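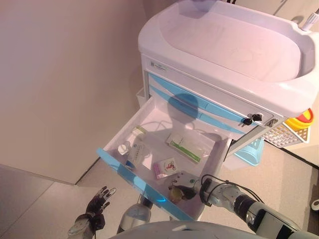

Drestham, March

Ticket: Right hand drops out of grasp state during drawer pull, medical cart task
Component: end effector, right / hand controller
Opened by: Gladys Chambi
Severity: medium
Status: closed, with one follow-up open

Summary

On the cart task the right hand hooks the front of the bottom drawer and pulls. On the Kütt hand the controller reports "grasp lost" partway through the pull while the fingers are still curled over the drawer front. The arm then stops and the task planner goes into recovery. The Zultetti hand, run on the same arm with the same trajectory, does not report the fault but opens the drawer less far. We need to know which hand to keep for the drawer tasks before the next block of runs starts.

Setup

Same arm, same mount, same wrist camera disabled in both cases. Head camera on. Left arm parked in the raised position with the fingers open, clear of the cart. Cart against the corner, upper drawers closed, small boxes and packets left in the bottom drawer. Contents were not changed between hands. The keys stay in the lock on the right end of the drawers and the side basket stays on. Both are inside the arm's keep-out volume, so the approach comes in low.

Controller is the Ikik unit in both cases, torque limit at the default, finger position loop on, fingertip contact threshold at 338 counts.

Steps to reproduce

1. Home both arms. Load the drawer trajectory.
2. Bring the right hand to the pre-hook pose in front of the bottom drawer.
3. Close fingers to hook. Wait for contact on at least two fingertips.
4. Pull straight back at the slow speed setting.
5. Watch the grasp state flag in the controller log.

Expected: flag stays at HOLD until the release command.
Observed (Kütt): flag goes from HOLD to LOST before release. Fingers do not move when it changes.

Log, Monday

09:40 Reproduced on the first attempt. Flag drops with the drawer partly out. Finger encoders show no change at the drop. Fault code is the generic one and gives no finger number.

09:55 Checked connectors at the wrist. Reseated both. Checked the cable loop over the forearm for strain with the arm at full pull. There is slack left in it. Fault still present.

10:20 Swapped the hand cable for the spare. No change. Put the original back.

10:45 Raised the torque limit one step. The fault comes later in the pull but still comes. Put the limit back to default. Running high torque against a thin drawer front is not something I want in the baseline.

11:10 Pulled the raw fingertip channels. At hook, the index and middle tips read well above threshold. As the drawer starts to move, the load shifts from the pads to the inside of the last finger joint. There is no sensor there on the Kütt. Pad readings fall to 221 counts, below the 338 threshold, and the controller calls it lost. Mechanically the drawer is still held.

11:30 Repeated with the pull stopped just before the drop, then held in place. Pad readings are stable while stopped. They fall again when the pull resumes. This rules out sensor drift.

13:15 Mounted the Zultetti hand. Tool offset and payload entered from the data sheet, then checked with the gravity compensation routine. Payload needed a small correction.

13:50 Same trajectory. Flag holds through the full pull. Pad readings stay above 595 counts. The fingertips are longer and the contact stays on the pad. However, the longer tips also touch the face of the next drawer up during the approach, and the hook ends up shallower. On two pulls the fingers slid along the edge at the end of travel and the drawer stopped short of the target opening.

14:30 Moved the approach pose down slightly for the Zultetti. Tip contact with the upper drawer is gone. Hook depth is a bit better, still not equal to the Kütt. Drawer still stops short.

15:05 Back to the Kütt. Lowered the contact threshold to 200 counts. Flag holds through the full pull. Then ran an empty close with nothing in reach to check for false contact. Got one false HOLD on the middle finger. A fixed threshold this low is not safe for the pick tasks.

15:40 Tried a separate hook profile in the Ikik configuration instead. Grasp state in this profile uses finger motor current plus encoder position, and ignores the pads after first contact. Threshold for first contact left at 338. Flag holds for the full pull, and goes to LOST correctly when I pulled the fingers off the drawer by hand.

Cause

Grasp state logic assumes the load stays on the fingertip pads. A hook grasp on a drawer front does not meet that assumption with the Kütt finger geometry. No hardware fault found in the hand, cable or controller.

Resolution

Keep the Kütt hand on the right arm for drawer tasks. Use profile "hook" for drawers and handles. Use profile "pinch" (default) for picking up boxes and bottles. The planner must switch profiles after the drawer is released and before the hand moves over the contents. If the switch is skipped, the pick step will report HOLD on motor current alone, and a soft packet can be crushed without a warning.

Sample rate note: the hook profile needs the current channel at 1,000 Hz. At the lower setting the current reading lags and the flag comes late. Check this after any controller reset, as the rate goes back to its default.

Follow-up

Zultetti hand: repeat with the shorter fingertip set when it arrives. Log under a new ticket and link it to this one. Use the same drawer, same contents, same pull speed.

Left hand has not been tested with the hook profile. Do not copy the values across, the motor current offsets are different.

Closed by G. Chambi. Configuration file saved to the shared folder under drawer_hook.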